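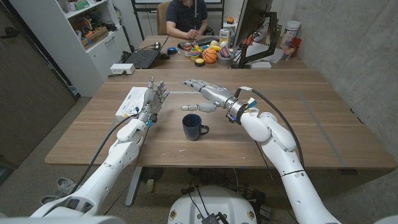
Joanne Dobson writes that her table dried without a single lap mark until the third coat, and asks whether the oil should be thinned for the last pass. It should not. A lap mark on the third coat comes from working too large an area at once. Divide the top into strips along the grain and finish each strip edge to edge before starting the next.

The rest of this page covers oiling a bare or stripped wood tabletop with a penetrating oil. The method was written for Drumar satin and has also been used with Lillora clear. It does not apply to varnish or lacquer.

Before you start

Remove all old finish. Oil will not soak in through varnish, and patches that look clean when dry often show up as pale islands once the first coat goes on. Wipe the surface with mineral spirits and look across it at a low angle. Any area that stays shiny after the spirits flash off needs more sanding.

Sand with 120 grit, then 150, then 180. Stop at 180. Finer grits close the surface and the oil sits on top. Vacuum between grits — a stray grain of 120 under the 180 disk leaves a curl that only appears under finish.
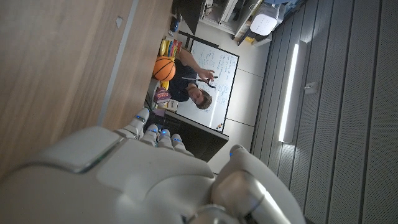 Fig. 2. Hand position.

Applying the oil

Stir the can; do not shake it. Pour a small pool onto the wood and spread it with a lint-free cloth folded into a flat pad. Keep the fingers together behind the pad so the pressure is even. Work with the grain. Cover end grain first and go back to it at the end, as it takes up more oil than the face.

Leave the oil for the time printed on the can, then wipe off everything that has not soaked in. The surface should feel nearly dry under a clean cloth. Oil left standing turns tacky and has to be scrubbed off with fresh oil and a gray pad.

Allow overnight drying between coats, longer in a cold or damp shop. Two coats are enough for a side table. A dining table or desk gets a third.

Lay used cloths flat outdoors to dry, or soak them in water and seal them in a metal can. Oily cloths left in a pile can heat up and catch fire.
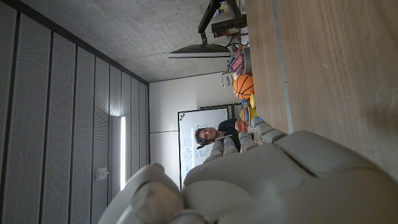

FINISHING > CARE AND REPAIR

Keep water off the surface until the oil has cured fully; see the can for the figure. After that, wipe with a damp cloth and dry at once. Do not use furniture polish containing silicone.

For a white ring, rub the spot with a little oil on a gray pad, wipe off, and leave overnight. For a scratch, sand locally with 180, feather the edge by hand, and apply oil to the sanded area only — then one thin coat over the full top.

Last revised 3 May 2024. Replaces the October version, which gave 220 as the final grit.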